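Lernden Creek Weed Control: Progress Report to the Vilora Landcare Fund
Prepared by Prapai Saithong, project coordinator

Work this period

Blackberry and African boxthorn were treated along the creek between the Tang Road crossing and the lower weir. We covered 22 hectares, against a target of 20 in the funding agreement. Boxthorn was cut and painted by hand. Blackberry was sprayed from the vehicle where the bank allowed and by backpack elsewhere.

The upper paddocks have not been started. Access was closed for lambing and the landholder has asked us to hold off until September.

Regrowth

We checked 12 fixed plots. Boxthorn had reshot in 2 of them, both on the rocky section, and these stumps have been cut again. Blackberry seedlings are thick wherever the canopy was opened up, and follow-up spraying will be needed next season. 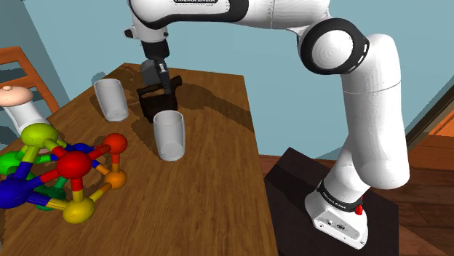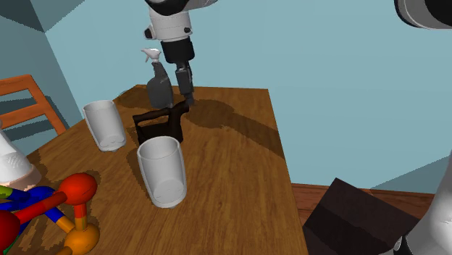 Robot arm and wooden table, simulated views.

Serrated tussock

A small patch was found on the Vendcombe boundary, outside the mapped area. It was chipped out and bagged before seeding. The neighbour has been told and the location passed on to the council weeds officer.

Budget

Spending is on track overall. Herbicide came in under the estimate and contractor hours went over, mainly on the boxthorn. We ask that the herbicide balance be moved to labour.

Next period

Treat the upper paddocks once access reopens. Respray blackberry below the weir. Revisit the tussock site 3 times before the end of summer. Plant river bottlebrush on the bare bank at Tang Road if the tubestock is ready.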